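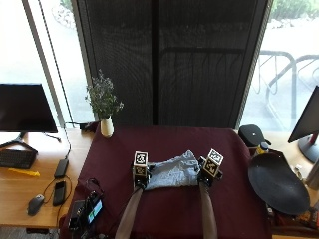 ## 4. Folding soft items

Covers anything that comes out of the dryer crumpled: denim-type fabrics, light cottons, small throws. Towels are section 5. Read 4.1 first even if you've folded a shirt before.

### 4.1 Set up the table

1. Clear a big patch in the middle. A vase at a far corner can stay, anything nearer gets moved.
2. Put a plain cloth on the table. Smooth it by hand, soft folds down the sides are fine. Dark red or maroon works well under light blue, you can see the edges.
3. Stand at the long side. Window light from the left or right, not from behind you (your shadow lands on the work).
4. Drop the item in the middle. Don't shake it out yet.

> **Note:** slippery table cloths are a pain. If yours slides, clip it with the Cornska clips from the kit, one per side.

### 4.2 Find the long edge

1. Look for the straightest edge in the heap. Usually a hem.
2. Take one end of it in the left hand, the other in the right.
3. Pull gently till the edge is nearly straight. Top part will still be bunched up, leave it.
4. Bring that edge toward you, lay it parallel to the table edge.

If one end narrows to a point, you have a corner folded under. Let go of that end only, flip the corner out, take hold again.

> **Caution:** no hard pulling on washed denim or anything with a loose weave. It stretches on the bias and wont go back till the next wash.

### 4.3 Flatten

1. Hold the long edge down with one forearm.
2. With the free hand push the peak away from you, toward the far side of the table.
3. Smooth from the center out. Left, then right.
4. Deep creases: mist with the Plorna bottle, wait 5 minutes, smooth again.

Don't mist silk. Don't mist anything labeled dry clean only.

### 4.4 Fold

1. Lay the Unik folding board on top, narrow end toward you.
2. Left side over the board. Then right side.
3. Slide the board out from the bottom, slowly.
4. Fold the far end down to the near edge. Press once with a flat hand.
5. Check the width. Should be 28 cm or under to fit the Paucar drawer insert. Too wide, open it up and go back to step 1.

Thick items: skip the board, fold in half twice.

### 4.5 Problems

- **Edge keeps curling.** Hem is twisted. Go back to 4.2, swap ends.
- **Fold slides open in the drawer.** Stand it upright with the folded edge up, pack the row a bit tighter.
- **Board marks on the fabric.** Fabric was damp. Dry it fully, refold.
- **Lint or petals on the item.** Brush off before you fold, not after. Move dried flowers to another surface if they shed alot.

Spare parts: clips are no. 217, board is no. 327. Misting bottle isn't sold seperately, order the whole Plorna set.

Next: section 5, towels and bath mats.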